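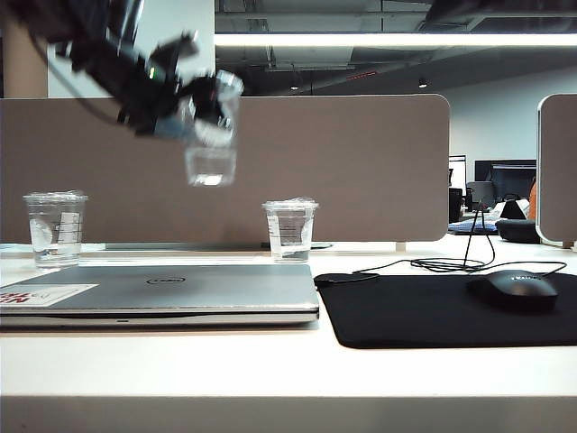
図1 透明カップを持ち上げたアーム。机上にはふた付きのカップが2個

共同工房タルヴォウ 自作アーム講座 第4回 配布資料
最終更新日：2024年9月2日

1. 今回の範囲

前回までに、アームの組み立て、各関節の原点合わせ、グリッパーの開閉まで終わっています。今回は透明なカップをつかんで持ち上げ、別の位置に置く動作を作ります。配線の引き回しと、手首カメラの取り付け確認も今回の範囲に入れました。まだ原点合わせが済んでいない人は、第3回の資料の手順5から先に済ませてください。

持ち物は自分のノートPC、前回配った関節番号の表、筆記用具です。カップとグリッパー用のゴムシートは工房にあります。ゴムシートを交換用に持ち帰りたい人は、部品セット（3,000円）を受付で買えます。

2. 作業範囲を決める

アームの届く範囲をそのまま作業範囲にすると、端のほうで肘が伸び切って動作が不安定になります。この講座の機体では、台座の中心から292 mmまでを作業範囲とします。机の奥行きは600 mmなので、奥の端までは使いません。

手順
(1) 台座を机の手前側に固定し、手で揺すってずれないか確かめる。
(2) 電源を切ったままアームを手で動かし、机、仕切り板、PCに当たる姿勢を関節番号の表に書き込む。
(3) 電源を入れ、低速で作業範囲の四隅を回る。
(4) 当たりそうな姿勢があれば、設定ファイルの関節の上限と下限を狭める。

関節の上限を変えたら必ず保存し、アームを再起動します。保存前の値は表に残しておきます。あとで別の机に移したとき、元の値がわからないと最初からやり直しになります。

3. つかむ位置とグリッパーの力

カップは側面をはさみます。ふたの縁に指がかかると、持ち上げる途中でふただけが外れることがあります。指の高さは、カップの底から全高の半分を目安にし、そこから上下に少しずつずらして試します。

力の設定は、弱い値から始めて一段ずつ上げます。薄いプラスチックのカップは、強くはさむと側面がへこみ、中の水面が上がります。へこんだら一段戻してください。最初は空のカップで、次に底に少しだけ水を入れて行います。量を増やすのは、同じ位置へ続けて置けるようになってからです。

速度についても同じ順序です。持ち上げは遅く、水平移動はやや速く、下ろすときは再び遅くします。移動の始めと終わりには加減速の区間を入れます。

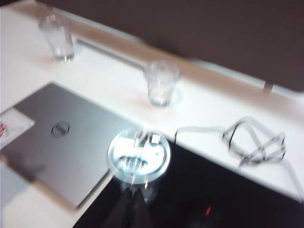 図2 手首カメラの視点。指の間に透明な容器、奥の机面にも透明なコップ

4. 手首カメラの確認

カメラはグリッパーの付け根に付けます。確認する点は次のとおりです。

・指先が画面の下側に入っていること
・つかんだ容器の縁が画面内に収まること
・手首を回してもカメラのケーブルが引っ張られないこと
・ねじに緩みがないこと

透明な容器は輪郭が出にくく、机が白いとさらに見分けにくくなります。縁の明るい輪と底の影の両方を手がかりにします。ふた付きの容器では、ふたの反射が縁より強く写る場合があります。自動検出の結果だけで下ろす高さを決めず、初回は必ず自分で画面を見て、位置をずらしながら合わせてください。

画面がぶれる速度では検出の結果も散らばります。撮影位置に着いたら一度止め、半秒待ってから画像を取り込む、という順に書くと扱いやすくなります。待ち時間は設定ファイルのwaitの行で変えられます。

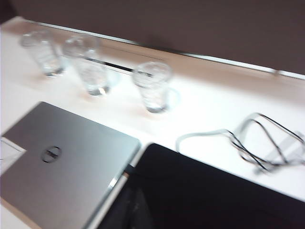 図3 机の奥寄りに並ぶ透明なコップ3個と、右側のケーブル

佐々木千晴（タルヴォウ講座担当・機構設計）

5. 置く動作

複数のコップを並べる場合は、隣との間隔を先に決めます。グリッパーは開いたときに指の外側が張り出すので、コップの直径に指の厚みと余裕を足した値が最小の間隔になります。ノギスで自分の機体の指を測り、表の余白に書いておきましょう。3Dプリントした指は、設計値と実測値が違うことがよくあります。

置く順序は奥から手前です。手前を先に置くと、奥へ腕を伸ばすときに手首が上を通り、ケーブルが引っかかるおそれがあります。

下ろすときは、机面の手前でいったん止め、そこからごく低速で下げます。底が着いたら指を開き、まっすぐ上へ抜きます。斜めに抜くとカップを倒します。

6. ケーブルの扱い

机の上のケーブルは、アームが通る側からよけておきます。余った分は大きめの輪にしてまとめ、肘の下に入れないこと。黒い線と白い線が混ざっている場合は、両端にテープで番号を付けます。抜き差しは電源を切ってから行います。

電源線と信号線を一緒に束ねたところ、関節の角度の読み値が飛んだ班が前期にありました。束を分けたら収まっています。同じ症状が出たら、プログラムを直す前に線の束ね方を見てください。

7. 次回までの課題

空のカップを10回続けて運び、置いた位置のずれを記録してください。ずれの向きも書きます。毎回同じ向きにずれるなら原点、ばらばらにずれるなら指の滑りか台座の固定を疑います。記録用紙はイマイ棚の上段にあります。

10月の回では二つのカップの入れ替えを扱います。

分類：ものづくり講座 ＞ ロボットアーム　タグ：自作アーム、グリッパー、配布資料

コメント（3）

小堀悠斗
3の力の設定ですが、ゴムシートを張り替えたら前の値では滑りました。張り替えのたびに弱い値からやり直しでしょうか。

佐々木千晴
そうしてください。新しいシートは表面に粉が付いているので、固く絞った布で拭いてから試すとよいです。

林美緒
waitを半秒にしたら検出が落ち着きました。うちの班は台座の締め付けも緩かったので、両方直しています。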